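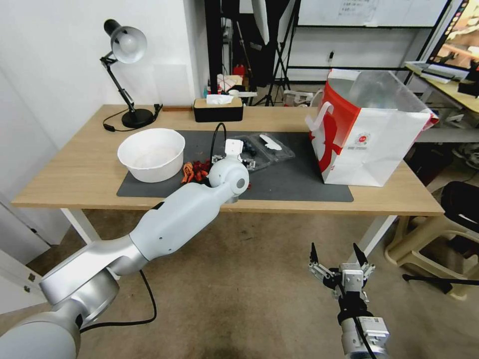
Minutes of the Vondia Community Choir planning night, 8/1/19, typed up by me (Marloes Smits) from my very messy notes. Ademir Leite was in the chair and we got going 11 minutes late, my fault, sorry! First up was the merch table for the November concert. We've settled on a light wood top with white legs and a dark grey mat across the middle, with the wood left bare at both sides, and the CDs will go on the mat.

**Money.** We have $806 in the kitty. The hall wants $1000 for the night, so we're short, and Ademir will ask if we can pay in 2 parts. I said I'd run a sausage sizzle — again — if someone else does the onions.

**Program.** Long chat about this one! The Bragança folk songs are in, all of them, and the altos get their favourite back in the second half. I'm still not sold on opening with the slow one but I was outvoted.

**Tickets.** Flikex for online sales, cash at the door. Ditell are printing the posters, and they need the colours from us before we get a quote.

**Other stuff.** Folders are falling apart, please bring yours in for new rings. The piano needs tuning (Ademir to ring).

Next meeting same place, bring a plate.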